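The Year I Learned to Like Jigsaw Puzzles Again

I hadn't touched a jigsaw puzzle since I was maybe eleven, and if you'd asked me last winter I would have told you they were something that sat in rental cabins with three pieces missing and a faint smell of mice. Then I spent a wet April week in Drulville with a bad knee, and the place I was renting had a closet full of them. Floor to ceiling! I did one to pass an afternoon and then I did four more, and I drove home with a plan to clear off the dining table.

So this is a post for anyone who is puzzle-curious, or who used to do them and fell off, or who got one as a gift and has been feeling guilty about it. It's long. I have opinions now.

The first thing I got wrong was size. I came home all puffed up from my cabin week and ordered the biggest one I could find, a harbor town with an enormous sky, and it sat on the dining table for so long that we ate standing up at the counter and started calling it "the weather." I never finished the sky. I'm told some people love a sky. I would look at it on my way to the coffee maker and feel like I owed somebody money.

What I should have done is start small and go up. A 374-piece puzzle (odd number, I know, it's a round one with a border of birds) is still the one I've enjoyed the most. You can do it in an evening and a bit. You get the little rush of the last piece while you still remember opening the box.

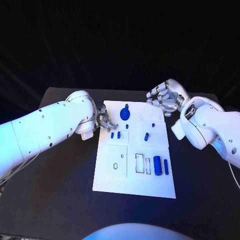

Where to actually do the thing

You need a surface, and it needs to be a surface you can live without. This sounds obvious until it's Thanksgiving-ish and your mother-in-law is holding a casserole and looking at your harbor. I've tried the dining table, the floor (see: knee), a card table, and a sheet of foam board from the craft store that bowed in the middle when I picked it up and sent half a windmill under the couch.

What I ended up with is a flat board with a low lip that slides under the bed. Mine came secondhand from a shop in Grarnow, the kind of place that sells lamps and fishing rods and wedding china all in one room, and it cost me 30 dollars, which I haggled down from slightly more by standing there looking undecided. It has a felt surface that grips the pieces enough that I can carry it level down the hall. I have tested it on stairs. Don't test it on stairs.

If you're buying one, measure your puzzle first. I know you think you know how big your puzzle is. The finished size is printed on the side of the box in very small type, and I've ignored it twice and been sorry twice. Leave yourself a hand's width on every side too, or your loose pieces end up on a dinner plate, on the windowsill, in your lap, and eventually in the vacuum.

Color matters more than I expected. My first board was a busy tan cork and I kept losing every brown piece I owned against it. Plain is better. Light or dark, I don't think it matters, as long as it isn't doing anything.

Then there's light, and I could go on about light. For weeks I worked under the fixture over our dining table, which is a yellowish thing we inherited with the house, and I'd pick out what I was sure was a gray roof piece and in the morning it would be green. Greens and grays at night under a warm bulb are the same color, I'll fight anyone on this. I finally bought a clamp lamp with a daylight bulb and felt as if I'd had my eyes fixed.

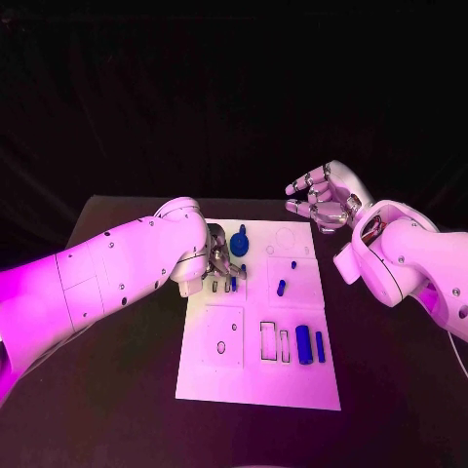 I also moved my chair so the window is on my left, and now the mornings are the good time. I get up at six, before anyone wants anything from me, and I do twenty minutes with my coffee. Some days I place two pieces. Some days it's a whole barn. I used to read the news in that slot and I don't miss it one bit.

The coffee goes on a separate stool, by the way. Learned that one the hard way with a Wallner puzzle, a lovely thick one with a map of an imaginary island, and there's still a tan half-moon over the lighthouse. The pieces swelled up and then sort of went back down, and they fit, but you can feel it if you run your hand across. My husband says it adds character. He wasn't the one blotting it with paper towels.

Sorting: how far is too far? I started out as a total non-sorter. Dump the box, turn everything face up, find the edges, go. That's how my family did it and I thought anyone with trays was taking the fun out. Then I tried trays. I'm so sorry to everybody I teased.

My system these days is pretty loose. Edges go in one tray. Anything with writing on it goes in another (signs, boat names, shop windows, the little newspaper somebody's always holding on a bench). After that I pull whatever color is loudest, like a red door or a bunch of balloons, and everything else stays in the box lid until I'm ready to deal with it. I don't sort by shape until I'm desperate. When all that's left is grass, then yes, I line them up by knobs and holes like a crazy person and try them one after another, and I put on a podcast so I don't have to hear myself think.

I do the edge first even though I've read that you don't have to. I tried starting in the middle once and felt like I'd left the front door open all night.

One more thing on sorting. Cheap muffin tins work just as well as the fancy stacking trays. I own both now, and the muffin tins get used more, apart from when somebody wants muffins.

Cheap puzzles and expensive puzzles

I've gone back and forth on this. The dollar-bin ones can be fine! I had a terrific time with a covered bridge that cost less than my lunch. But the cut is often mushy, and you get what I call liars, which are pieces that slide neatly into a spot that isn't theirs. I had a liar in the covered bridge that threw off an entire corner, and I only found it when I had one piece left and one hole left and they weren't on speaking terms.

The nicer ones click. There's no other way to say it. Wallner makes a good clicky piece with a dull finish that doesn't glare under a lamp, and their boxes close properly, so you're not rubber-banding them forever. I wish they did fewer cottages. How many cottages does one company need? I also have a wooden one from Trillirlow that was a birthday present, with pieces shaped like foxes and acorns and things, and no picture on the box to help you. I was so nervous about it that I didn't open it for a month. It was hard, and slow, and I'd do it again tomorrow.

My budget rule, if you can call it a rule, is that I buy used and pass them on. Our library has a swap shelf by the restrooms where you leave one and take one. People write on a sticky note inside the lid whether it's complete, and some of them write reviews. "Sky is murder." "All here, dog chewed one." "Did this with Dad." I've started leaving notes too and I put far too much thought into them.

The 1,195

Okay, the big one. After the harbor I swore off anything over a thousand, and then in the fall I found a 1,195-piece puzzle on that same swap shelf, a night market with lanterns and noodle stalls and cats all over the place. The sticky note said "worth it." No other information. I took it home and put it on the closet shelf and pretended to be thinking it over.

I started it in the first cold snap and it took me until well past the holidays. I loved almost all of it. The lanterns went in fast, and the stalls had so many tiny jokes in them (a cat stealing a fish, another cat selling the fish) that I kept calling people over to look. My teenager, who had announced that puzzles were for the dentist's waiting room, sat down "for one second" and did the entire left side of a fruit stand. We didn't talk about anything important. We mostly said things like "are you using that orange" and "this is a foot, who has a foot." It was the longest we'd sat at one table without a phone since summer, and I kept very still about it, the way you do when a deer comes into the yard.

The bad part was the cobblestones. Wet cobblestones at night with lantern reflections, across the whole bottom. I did maybe a row a week. There was an evening when I swept a bunch of them back into the lid and went to bed mad. But I'd taken the sky lesson to heart by then, so I let it sit under the bed for a while and worked on a little bird one on the side, and when I pulled it back out my eyes were fresh and I could see that the reflections ran in stripes. Blue ones here, gold ones there. It went quickly after that. 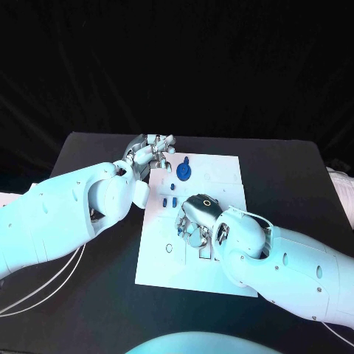
Glue it or break it up?

I'm a breaker-upper. I leave it out for a day or two, walk past it a bunch, take one blurry photo for my sister, and then I crumble it back into the box. I find the crumbling very satisfying. My sister thinks this is appalling and has glued and framed every puzzle she has ever done, including one of jelly beans that hangs in her bathroom, and she's welcome to it.

If you do want to glue, put wax paper underneath first. She skipped that once and now owns a puzzle and a piece of a coffee table.

The night market went back to the library in January. I left the original note in there and added one under it: "Agree. Let the cobblestones rest." When I checked a couple of weeks later it was gone, and in its place was a box of hot air balloons with, oh no, a great deal of sky. It's in my closet now. I'm thinking it over.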